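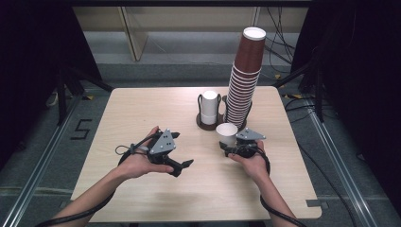 4 min read

Come and Talk to Us About Coffee Breaks: A Call for Participants

Posted by Leanne Cropper, Oct 17, 2026

If you have ever worked somewhere with a decent break room, you probably remember the people you met there better than you remember the meetings. I certainly do. My first job was in the billing office of a trucking company, and almost everything I learned about the place (who to ask about the phones, which supervisor liked to be left alone before lunch, where the good pens were kept) I learned while standing with a paper cup in my hand, waiting for somebody else to finish pouring. That was a long time ago now, but I still think about it, and it is a large part of why I wanted to do this study in the first place.

Landside is a small research and writing group, and our new project, which we are calling Koval, is all about the coffee break at work. We want to know how people take their breaks today, what they talk about, who they sit with, what they miss from older jobs, and what happens to a team when everybody starts drinking their coffee alone at a desk. We are looking for 22 people to spend some time with us this coming June, and we would love for you to be one of them!

Who we would like to hear from

You should be 18 or older and working at least part of your week somewhere other than your own home. Beyond that, we are very open. Offices are fine, of course, but we would be especially glad to hear from people in warehouses, clinics, schools, repair shops, kitchens, bus depots and stores, where a break is often short and has to be fitted around everybody else's. You don't have to drink coffee. Tea drinkers are welcome, and so are people who go outside and eat an apple. If you work nights, please do write to us, even if you think your breaks are too odd or too quick to be of any interest. Those are often the ones we most want to hear about.

We do ask that you have been in your current job for six months or more, so that you have had time to settle into some habits. We can't take people who manage other participants in the study. If you and a coworker would like to apply together, that is lovely, and you can say so in your message.

What you would be doing

First, you would keep a break diary for 10 working days. It is a little booklet with one page per day, and most people in our trial run filled in a page in less time than it takes to drink a cup. You can write in full sentences or just scribble a few words, and spelling doesn't matter one bit.

After that, you would come to our rooms on the Prullach side of town for a conversation with me or with my colleague Stepan Yatsenko. It lasts an hour and a half, with a pause in the middle. We will go through your diary together and ask you to tell us more about the parts that stand out. Stepan is a very patient listener and speaks English and Ukrainian, so just let us know which you would prefer.

Finally, there is a group session where everyone gets together and swaps stories. This last part is optional, though I do hope you'll come. Hanna Kravets is running it, and she has promised her poppy seed roll.

What you get

You will receive $200 once the diary and the conversation are done, and another $100 if you join the group session. We pay by check or bank transfer, whichever you like better. Bus fare and parking are covered as well, so please hang on to your receipts. Everyone who takes part will also be sent a printed copy of the finished report, signed by the whole team if you want it that way.

Your privacy

We record the conversations as sound only, and Myroslav Antoniuk, who types them up, takes out your name, your employer's name and anything else that could point to you. Your boss will not be told that you took part. You can skip any question, and you can leave the study whenever you like without giving a reason. If you leave after handing in your diary, you will still be paid $100 for it.

How to get in touch

Send a short note to Landside through the contact form on this site, with the word Koval in the subject line. Tell us your first name, the kind of work you do, and a few lines about your most recent break at work. Where were you, and was anyone with you? There's no need to polish it. If you would sooner talk than type, leave a message at our front desk and Yevhen Lysenko will call you back, usually by the next working day.

Our rooms are on the second floor, above the Sevitz shoe repair, and there is an elevator around the back, next to the bike racks. Please mention in your note if you need step-free access, an interpreter, or a start time that works around child care or a late shift.

We will answer everybody who writes, including those we can't fit in this time.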